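Tramcombe help board > Classes and skills

Does Shock Ward share a cooldown with Static Ward?

Asked by kutach, 2026-09-04

Leveling a Warden and the tooltips are unclear. Static Ward lists its own cooldown. Shock Ward, from the Merneo skill book, lists none. When I cast one, the other goes gray on the bar, but the timer only shows on the first. Is that a real shared cooldown or a display problem? Also, does rank 3 change the radius or only the damage?
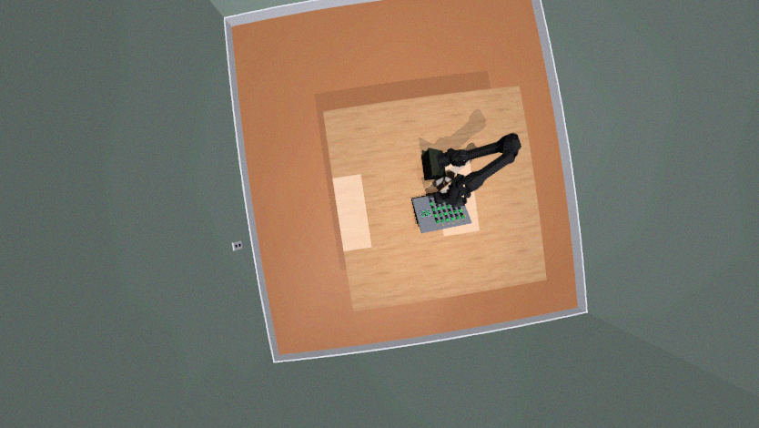
I have both at rank 2 and no cooldown gear equipped.

2 answers

Bradley Penrose

Shared. Both skills are in the ward group, and casting either one locks the whole group. The timer is drawn only on the icon you pressed, so the other icon goes gray with no number. Cooldown reduction applies to the skill you cast, and the group unlocks when that skill's timer ends. If you have reduction on Static Ward only, open with Static Ward.

Rank 3 raises damage. Radius is fixed at all ranks. The tooltip text on the skill book predates the August patch and still mentions range.

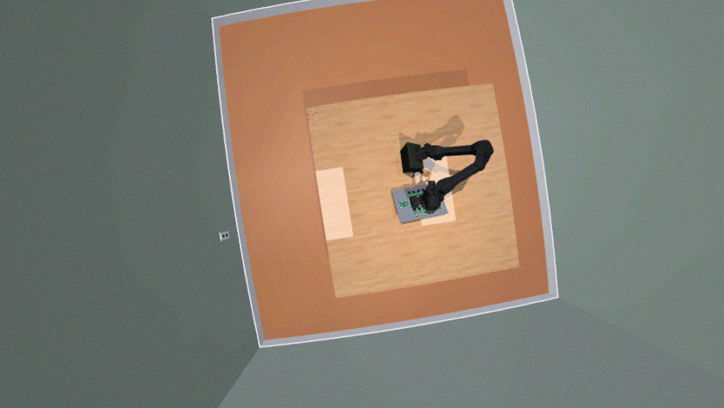 The trigger check runs when a target enters the radius. A target already standing inside when you place the ward will not set it off until it leaves and comes back in. Stealthed targets count.

Hallgrímsson

same here, gray icon no timer. i just dropped shock ward and put the points in something else. not sure about the radius, felt bigger to me at 3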